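Notside Community Learning Center
Progress report to the Robles Fund: evening job skills classes
Period covered: February to May
Prepared by Eimear Mac an tSaoi, program lead

1. Where we stand

The grant pays for evening classes at two sites, Notside and Istside, and for the staff time to run them. We have now enrolled 141 adults against a target for the year that we set before we had opened the doors at Istside. On paper that puts us ahead. I would ask you to read the enrollment figure with some care. Enrolled means a person filled in the form. It does not mean they came back the following week, and at Istside a good number did not.

Attendance at Notside has held up. The 6:30 p.m. start suits people coming off day shifts, and the bus stops at the corner. Istside has the nicer building and the worse turnout. The last bus leaves before class ends, which I raised when the site was proposed and which was described to me then as a detail.

2. What was taught

Bookkeeping basics, resume writing, spoken English for work, and an introduction to computer hardware and repair. Bookkeeping filled first and has a waiting list of 13. Spoken English had the steadiest attendance of the four. Resume writing did what it usually does: people came for the one session they needed, got their resume and left. Our reporting template counts every one of them as a non-completer. I have argued before that the template is wrong on this and I am arguing it again.

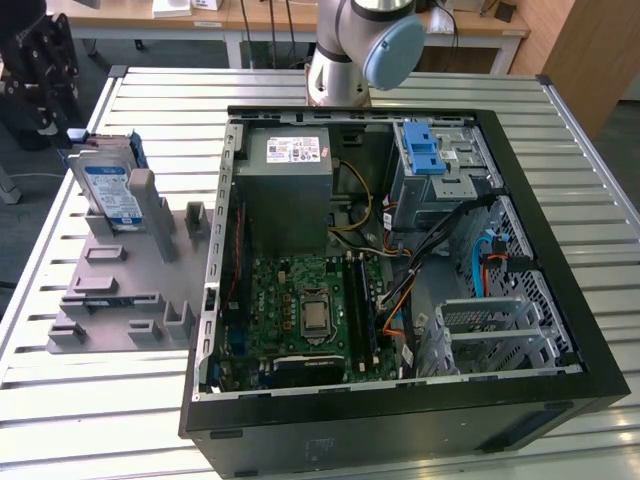
Staffing has been the harder part of the spring. Vicente Ledesma teaches the hardware class and also covered bookkeeping for most of March while we looked for a replacement instructor. We interviewed, made an offer, lost the candidate to a full-time job and started over. The post was filled in April. Vicente's own class kept going through all this, with no cut in hours. His students begin with the case open and the side panel off, learning to name the power supply, the memory slots and the graphics card before anyone touches a screwdriver, and he will not move a group on until the slowest person has it. I was doubtful about that pace and told him so. The class lost fewer people than any other except spoken English, so for now I am leaving it alone. Whether it leads to paid work is a separate matter, and I have no evidence yet that it does.

3. Job outcomes

The proposal promised that we would track employment after each course. We have tried. We called everyone who finished a course in the first round and reached fewer than half. Of those we reached, nine said they had started a new job or moved to better hours. Two of the nine told us the class had nothing to do with it. I have left them in the count because the definition we agreed on asks only whether a person found work, but I don't think the Fund should quote the number in its own materials.

4. The Flimell system

At the Fund's suggestion we moved sign-ups and attendance to Flimell in February. We were told it would save staff time. So far it has not. Instructors still pass around a paper sheet because the sign-in page is slow on phones, and the front desk types the sheet in the next morning. The monthly summary is easier to produce than before. The figures in it disagree with the paper sheets often enough that I check them by hand. We have reported the problem with duplicate names twice and are waiting for a fix. I would like to finish out the term on it before recommending anything.

5. Money

Spending is close to plan. Instructor pay is slightly under because of the vacant bookkeeping post. Room costs at Istside are over, mostly for evening heating that the lease did not mention. We are asking to move $1,000 from the unused instructor line to cover bus passes and shared rides home from Istside. It is a small sum and may not fix the turnout. If numbers there have not improved by the end of the next round, I will recommend giving up the lease and adding a second bookkeeping group at Notside.

6. Before the next report

We will run a second bookkeeping section if a room can be found, test a 5:45 p.m. start at Istside, and repeat the follow-up calls, this time in the evening when people are more likely to pick up. We also need a decision from the Fund on how short courses should be counted. The draft wording I sent with the last report is still waiting for an answer.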